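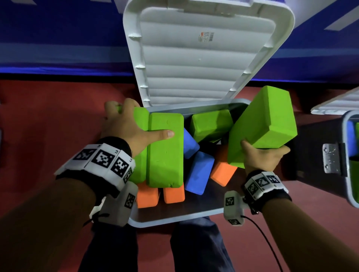 *Foam blocks task, both hands in the box, wrist bands on.*

Hello all,

I am answering to the message of Adjoa from last evening, and I put my answers between her lines, because there are several questions and I do not want to lose one. I am sorry if it is long. Those who come only for the soldering may stop reading now.

> Adjoa Amegashie wrote:
>
> Thanks for the notes from April. I have read them twice and I am still not sure what we ask from the new members. Do they record demonstrations first, or do they work on the Prurkon code first?

Demonstrations first. In my opinion a person who has recorded one full set understands the code much faster. Last term we did the opposite and two of our members spent weeks on the filter without knowing what the numbers mean. Please let everybody do one set with the bands on both wrists, and after this they can choose.

> How many recordings do we have now, and how many can we really use?

We have 686 in the shared folder. The usable part is smaller, but more than 100 are already checked and labelled by hand, and these are the ones we should train on until the competition. Please do not delete the others. Sinby has a script which can repair a part of them, when the only problem is that the time of the left wrist and the time of the right wrist do not agree.

> In the foam blocks task, do we tell the person which block to take?

No. We say only "take the blocks out of the box" and the person decides. I know that Nel prefers a fixed order, first green, then blue, then orange, and for the scoring it would be easier. But when I tried it, I was thinking about the order all the time and my hands became slow and strange, like somebody who plays piano with the teacher behind. The picture on top of this message is the free version. The right hand lifts one large green block while the left hand is still holding at the green ones on the other side. With a fixed order I have almost never seen both hands busy like this, and it is exactly what we want to have in the data.

> The rules say that the object must be "clearly reachable". Is a full box clearly reachable?

I wrote to the organisers of the Prarkitz cup about this sentence. They answered that a box is allowed if the lid is open before the start and stays open. So we open the lid fully, until it stands up by itself behind the blocks, and we do not touch it again. If the lid falls during a run, the run is stopped and you begin a new one. Please write it in the log also, even if it feels like a small thing.

> My marker squares were not found in half of my last session. Did I put the band wrong?

I looked at your files and I think the band was turned. It is easy to do, because it feels the same on the arm. The small device must sit under the band at the inner side of the wrist, and its own marker square must stay uncovered by the sleeve. Please roll up your sleeves higher than you think is necessary. When you have put it on, turn the hand slowly one time in each direction and look at the preview. If the square is lost for a long time, move the band a little and try again.

For the cable: let it hang down towards you, and leave some free length. Do not pull it tight to the elbow. I did this in my first week and I took the device off from its holder in the middle of a very good run.

> Could we use the wooden blocks as well? They are easier to see.

For the practice, yes. For the recordings I would stay with the foam. The foam gives a little when the fingers press, and our gripper is not so gentle yet, so we can make many mistakes with it and no harm is done. Also the foam blocks have the colours that the detector already knows. If we bring a new material now, we must label again, and I do not see who has the time.

> Last thing. When is the room free?

From five in the afternoon. The blue cloth and the floor mat can stay where they are, please do not fold them. I have set the colour thresholds for this background and each change costs me an evening.

We need 11 more good sets of the blocks task before I start the next training. If everybody who reads this does one, we are nearly there. Write your name in the sheet before you come, and please give the file the name of the task and not your own name (I have now three files which are called "test final").

One question from my side to all. Does anybody still have the longer screws for the second gripper finger? I have found the bag but it was empty.

Best regards, and thank you Adjoa for asking these things on the list and not only to me.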